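Je commence par ce qu'on me demande le plus souvent : oui, le coffret « Mélanges & Réactions » est de nouveau en stock, oui, c'est bien la version avec les cartes plastifiées, et non, je ne vends toujours pas les tabliers à l'unité (j'y viens plus bas).

# Coffret Mélanges & Réactions, atelier sciences 8-12 ans

**Référence :** Vindis 15
**Prix :** 459 € la mallette complète
**Pour :** un groupe de 15 enfants, avec un adulte qui anime
**Durée :** 9 séances d'une heure et quart

J'ai monté ce coffret pour les centres de loisirs et les médiathèques qui veulent proposer de la chimie sans avoir de labo, ni d'évier à moins de vingt mètres. Je l'ai fait tourner pendant deux saisons à Tornville, dans la salle polyvalente, avec des enfants qui sortaient de l'école et qui avaient surtout envie de bouger. Autant vous dire que ce qui n'accrochait pas a vite disparu du programme ! La séance sur la distillation, par exemple, je l'adorais. Eux, pas du tout. Quarante minutes à regarder tomber des gouttes, à dix-sept heures, c'est long.

## Ce qu'il y a dans la mallette

- 15 paires de lunettes de protection taille enfant, branches réglables
- 15 plateaux à rebord (les mêmes que dans l'ancienne version, ils sont increvables)
- Béchers en polypropylène de 100 et 250 ml
- Pipettes souples, spatules, entonnoirs, papier filtre
- Une balance Starska de poche, précision 0,1 g, piles fournies
- Poudres en pots refermables : bicarbonate, acide citrique, amidon, alginate, lactate de calcium
- Papier pH et son nuancier
- 9 fiches de séance pour l'animateur et le jeu de cartes plastifiées pour les enfants
- Un petit carnet par enfant

Il faut prévoir de votre côté : de l'eau, des éponges, du vinaigre blanc, un chou rouge pour la séance 2 et un peu d'huile de tournesol. Rien qui ne se trouve au supermarché du coin.

## Les séances, en vitesse

On démarre par les mélanges tout bêtes (ce qui se dissout, ce qui ne se dissout pas, ce qui fait semblant), puis on passe au chou rouge et aux acides. Vient ensuite la séance des gaz, la plus bruyante, gardez-la pour un jour où les collègues d'à côté sont absents. Après, on filtre, on sépare, on pèse avant et après. Les billes d'alginate arrivent en séance 6 et là, en général, plus personne ne demande à aller aux toilettes.

Les deux avant-dernières séances sont consacrées au « petit procédé » : chaque équipe doit fabriquer la même poudre effervescente, en quantité dix fois plus grande que la première fois, et découvre que multiplier par dix pose de drôles de problèmes. Ça mousse trop, ça prend en bloc, ça déborde du plateau. C'est ma partie préférée, et c'est Murali Shenoy, qui a travaillé longtemps en usine de détergents, qui m'en a soufflé l'idée. La dernière séance est une présentation aux parents, avec les carnets.
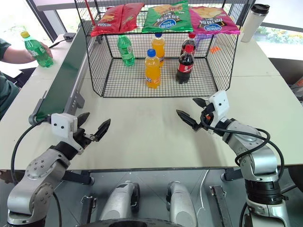 *Panier grillagé noir, bouteilles et sachets de chips*

## Bien choisir sa version

La mallette existe aussi en version double, pour deux groupes qui tournent en parallèle. Elle est à 1294 € et comprend deux balances, les consommables pour trois cycles complets et une demi-journée de prise en main avec moi, en visio ou sur place si vous n'êtes pas trop loin. Si vous ne faites qu'un atelier par an, ne la prenez pas, vous allez vous retrouver avec des poudres qui dorment dans un placard. L'alginate supporte mal les placards humides, je parle d'expérience.

Pour les enfants de moins de huit ans, j'ai un autre coffret, l'Arumugam, plus court et sans balance. Il tient dans un sac à dos. Je le trouve très chouette en bibliothèque, un peu juste pour un stage de vacances.

## Les recharges

Les poudres et le papier pH se rachètent à part. Un jeu de recharge couvre un cycle complet avec le groupe au maximum ; avec un groupe plus petit, il en reste, et tant mieux pour les démonstrations de fin d'année. Les lunettes, elles, se lavent à l'eau tiède savonneuse, surtout pas au lave-vaisselle (elles en ressortent toutes blanches, j'en ai sacrifié une série entière comme ça).

Les tabliers : je les vends par lot, avec le coffret ou après, mais je ne peux pas les détailler. Mon fournisseur me les livre sous film et je n'ai franchement pas la place de stocker des lots ouverts.

## Sécurité

Toutes les manipulations se font à température ambiante, sans flamme ni plaque chauffante. Les lunettes restent sur le nez du début à la fin, y compris sur celui de l'adulte. On ne goûte rien, même le bicarbonate, même « juste un peu ». Les fiches indiquent pour chaque poudre ce qu'il faut faire en cas de contact avec les yeux, et une affichette A3 à coller au mur reprend les consignes en dessins. Tout part à l'évier avec beaucoup d'eau, sauf les billes d'alginate : poubelle, sinon bonjour le siphon.

## Ce qu'on m'en dit

Stelios Psarras, animateur, m'a écrit après son premier cycle : « Je n'avais pas fait de chimie depuis le lycée et j'ai tenu mes neuf séances sans paniquer. Par contre, prévoyez plus d'éponges. » J'ai donc rajouté une ligne sur les éponges dans la fiche 1, en gras.

## Commander

Le plus simple est de m'envoyer un message avec le nom de votre structure, le nombre d'enfants et la période visée. Je réponds le soir, en général après 20 h. Les bons de commande des mairies et le paiement à réception de facture ne posent aucun souci. Pour un démarrage en novembre, écrivez-moi dès la rentrée, les mallettes sont préparées à la main et je suis toute seule à remplir les pots !

Frais de port compris pour la métropole. Pour le reste, demandez-moi un devis, les poudres voyagent parfois moins bien que les béchers.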